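Wollgate Lunch Club: progress report to the Ornico Fund

23 March 2023

Your grant has now paid for the first stretch of the lunch club, which opened in November at the Clumitbridge hall. We serve a hot two-course meal for people over 60, and membership stands at 76. Most members live in Wollgate itself. A smaller group comes in from Moya on the community bus.

Food costs have been the main worry. Potatoes, cooking oil and eggs all went up over the winter, and we moved to a cheaper supplier for dry goods. The menu has changed a little as a result — more soups and pies, fewer roasts. The meal price to members has stayed the same.
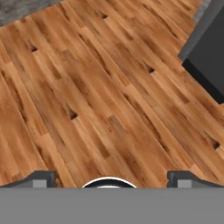
Will the club need more money before the end of the grant period? We expect the present budget to last, provided the bus fare stays as it is. £400 remains in the transport line and £151 in the kitchen equipment line. We would like to move the equipment money across to food, and ask for your agreement to this.

Two things are behind plan. The afternoon talks have not started, as the first speaker withdrew, and the leaflet for the GP surgery is still at draft stage. Both should be done in the next quarter.

Receipts and the member survey are attached. Please send any questions to me at the hall office.

Parveen Bhuiyan
Club co-ordinator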